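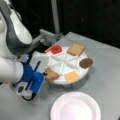 Hovari Sandwich Party tray with a few of the pieces out around the rim.

So I finally caved and bought the Hovari play food set, the one with the big round divided tray, and we've had it out pretty much every afternoon since November. I've had a few messages asking if it's worth it (mostly from people whose kids have been to my house and then gone home and asked for one, sorry!), so this is my attempt at a proper review, typed up between loads of laundry.

I should say first that we already had play food. We had a whole bin of it, in fact, a mishmash of garage sale finds and the Gollasitz breakfast set my sister-in-law gave us, which is very cute and very tiny and has been disappearing under the couch piece by piece. What we didn't have was anything to serve it on. My daughter was using my actual pie plate. That's what sold me on the tray.

And the tray is great! It's plain white and round, divided up into wedges like a pie, and it sits up a little on its own short base so it feels like something you'd carry out at a party. I love that it doesn't have a logo or a cartoon cow all over it. The dividers are raised ridges that run from the middle out to the edge, and my one gripe is that the wedges come to such a skinny point that the center is basically useless. Everything ends up out by the rim. The round brown cookie always winds up hanging over the side a bit, no matter who sets the table. If your kid is a sorter, like my son, he will want each thing IN its wedge and the bread slices will test his patience.

The food itself is a mixed bag, in the nicest way. The bread is my favorite, it has a darker crust and looks properly toasted. There's a light brown square that my son calls toast and my daughter calls a graham cracker, and they've had real arguments about it, so if anyone from Hovari is reading, please settle this. The shiny red square is jelly in our house. It's SO red. It's the first thing anybody grabs and I have found it in my purse, in the bathtub, and once in a rain boot. The yellow square is cheese, no debate there.

Setup is nothing, you open the box and it's lunchtime. The first day they played restaurant for 90 minutes straight, which I know because I timed it, which tells you how often that happens here. I drank my coffee while it was hot. It's slowed down since then, but it still gets pulled out when I'm making dinner, and that's exactly when I need it.

The thing I wasn't expecting to like so much is how the pieces go together. You're not stuck with one set sandwich, you put whatever you want on the bread and hand it over. My daughter takes orders on the back of old envelopes. My usual is one slice, open faced, with the green stuff on it, served on a plate, and I have to pretend to chew for a really long time or she asks what's wrong with it.
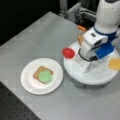 Radka Bošković says in the comments on my last post that her two gave up on stacking sandwiches within a week, everything kept sliding off, and that open faced is the only way to go. She also thinks the green one is avocado and that anybody saying lettuce needs glasses.

I'm with her on the sliding! Once you get past one topping it's a balancing act, and a second slice on top makes a three-year-old very mad. Mine have mostly switched to open faced too. On the green one I'm staying out of it. It's lumpy and pale green and it could go either way, and the little sheet in the box just says "green topping," which feels like a cop-out.

Other small things. The smaller bits do wander off, and I wish the box came with a drawstring bag or something, because the cardboard one gave up fast. I keep ours in an old Mokilstead shoe box now and stick the tray behind the toaster. Cleaning is a wipe with a dishcloth. And I'd love one more red bowl, there's always a fight over the soup.

I paid about $20 on sale at Nikolaidis, and I'd pay that again. Full price I'd have to think about it, especially if you already own a pile of play food and just want the tray (I looked, they don't sell it on its own, I even emailed). If you're starting from zero, get it. If you've got the Gollasitz set already, the two mix fine, although the eggs look like they came from a hummingbird next to that bread.

I'm taking it along to my mom's next visit, minus the jelly, which is missing again as I type.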